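Notebook – table surface and small items, corner setup
February, started 9:40

Carrying on from the previous page. The Hullalby oil on the corner table has had its full cure by the can's instructions, so the surface can go into use. Remaining questions: does it mark under ordinary desk items, does the clipped corner need another pass, and where do the pens live.

Surface prep, for the record
Old finish taken back with 120, then 180, then 240. Vacuumed, wiped with a damp cloth, left overnight, knocked down the raised grain with used 240. Two thin coats of Hullalby, wiped off after 20 minutes each. Total oil used over both coats and the edges: 204 ml. The end grain took more than its share, as usual. The underside got one coat only. If it cups we will know why, but the old finish underneath was mostly intact and I don't expect movement.

Color came out a shade warmer than the offcut. The offcut was sanded to 320, which closes the grain and takes less oil. Next time sand the sample to the same grit as the job – this is already written on the inside cover and I still didn't do it.

Mark test
Method is the same as for the shelf boards. Item goes down on the oiled surface, stays put, gets lifted, surface checked under a raking lamp and then with a fingertip. Weights are in grams off the bench scale.

Flat steel weight, 1,000 g, felt under it, overnight: nothing visible.
Same weight, no felt, overnight: faint outline at a low angle, gone after a wipe with a dry cloth.
Rubber foot from the Larkex lamp, 300 g on top, overnight: dull ring. Did not wipe off. Came up with a little fresh oil on a rag, but the patch is now glossier than its neighbors.
Paper label, face down, 406 g on top: no transfer.

Conclusion on feet: no bare rubber on this table. The Larkex lamp gets felt pads or goes on the shelf.

Small items
For today only the light stuff is out: the white box toward the back by the wall panel, with a yellow pencil or marker and a dark pen-like stick near the far edge. The box sits at an angle. It wants squaring up to the wall before anyone decides how much depth is left for writing.
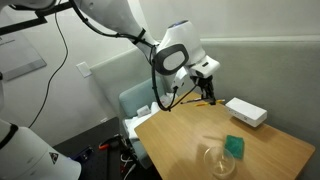

Pen storage
Three options considered.

a) Loose on the surface. Costs nothing. Round pencils roll, and the far edge has no lip.
b) Plilis desk tray, the shallow one. Fits the depth behind a sheet of letter paper with a bit to spare. The base is bare plastic, so run the mark test on it first.
c) Routed groove along the back. Permanent, collects shavings, and would mean re-oiling the cut. Not doing this unless the tray fails.

Going with (b) for now. One tray on the Swati shelf spares list, to be pulled this afternoon.

Edges and corners
The clipped corner still feels sharp on the lower arris. It was broken with 180 by hand and needs a proper pass with the block, then a dab of oil. The rounded corner on the other end is fine. Edge along the front is acceptable, with one rough spot that only shows up with a cotton rag, where it catches fibers. Marked underneath in pencil.

14:15
Clipped corner blocked back and touched in. Wiped at 14:35. Leave alone until tomorrow.
Plilis tray pulled and weighed down with the 300 g weight for the overnight test, front left, on a piece of masking tape labeled with the time. Do not move it.

Oily rags are laid flat on the rack outside. The can is roughly a third full, so reorder before the second table is started.

To do
Felt pads for the Larkex lamp, 20 mm, self-adhesive.
Read the tray test in the morning, raking lamp first.
Rough spot on the front edge, 240 and a wipe.
Re-check the glossy patch from the rubber foot after a week. If it still shows, scuff the whole top with a gray pad and give it one more thin coat.
Cut a new offcut and sand to 240.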